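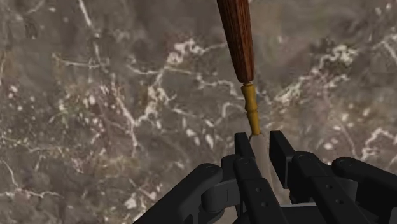
Care of Oil-Finished Handles: Revised Guidance for Members

2 Apr 2021

The workshop notes on handle maintenance were last revised before the Zuscombe tool library moved to its present building. Storage conditions have changed since the move, and several of the old recommendations no longer suit the tools in circulation. The revised guidance below replaces section 3 of the member handbook. It applies to turning tools, bench chisels, files, awls and any other hand tool with a wooden handle and a metal ferrule.

Background

The library holds 1,154 items, most of them hand tools. In the old building, the storage room was unheated and the air stayed damp for most of the year. Handles there tended to swell, and the usual complaint was raised grain. The new room is heated from November onward and the air is much drier. Wood that was fitted tight in damp air shrinks in dry air, and the first place this shows is at the ferrule.

A ferrule is a metal collar fitted over the end of the handle where the tang enters. Its job is to keep the wood from splitting when the tang is driven in or levered sideways. It can only do this while it is in contact with the wood all the way around. A ferrule that turns under finger pressure is loose, and the tool should not be used until it has been corrected.

Inspection

Hold the handle in one hand and try to rotate the ferrule with the other. Then hold the blade or shank and try to rock the handle from side to side. Movement in the first test means the wood has shrunk inside the ferrule. Movement in the second means the tang is loose in its hole. The two faults have different repairs and should be written separately on the return slip.

Check the end grain at the butt of the handle for hairline cracks. A crack shorter than the width of a fingernail can be left alone and noted. A longer one, or any crack that runs toward the ferrule, takes the tool out of circulation.

Refinishing

Handles are now to be finished with boiled linseed oil only. The paste wax used previously gave a good surface but clogged abrasive paper at the next refinishing and made glue repairs unreliable. Waxed handles should be wiped down with mineral spirits and left to dry overnight before oil is applied.

Sand with 220 grit along the grain. Remove dust with a dry cloth. Apply a thin coat of oil, wait 12 minutes, and wipe off everything that has not soaked in. Leave the tool on the rack until the next day and repeat. Two coats are enough for a handle in regular use. A handle that has gone gray or feels rough after two coats may have a third.

Keep oil off the ferrule and the blade as far as possible. Oil that dries on brass leaves a brown film, which can be removed with fine steel wool, but steel wool also rounds over any turned detail if used often.

Rags soaked in linseed oil can catch fire without any outside source of heat. Spread them flat outdoors in a single layer until stiff, or place them in the water-filled can by the rear door. They do not go in the trash bin, even briefly.

Loose ferrules

Do not try to tighten a ferrule by soaking the handle in water. The wood will swell and grip for a short time, but the fibers are crushed against the metal and the fit is looser than before once they dry. The accepted repair is to remove the ferrule, build up the tenon with a wrap of thin shaving and glue, and refit when cured. Slow-setting epoxy is kept in the Clokent cabinet. The tang must be out of the handle before this work starts.

Ferrules that have been dented or split are replaced. Stock is held in 9 diameters, in brass and in steel. If the required size is missing, enter it on the order sheet and tag the tool.

Storage

The Anard racks along the north wall are for long-handled tools and should be loaded with the blades down. Short tools go in the Heydari drawers, one per slot. Nothing with a wooden handle is to be stored on the shelf over the radiator. Humidity in the room is read at opening and entered in the log — a reading under 35 percent means the water trays need filling.

Printed copies of the revised section are at the front desk. Old copies may be recycled.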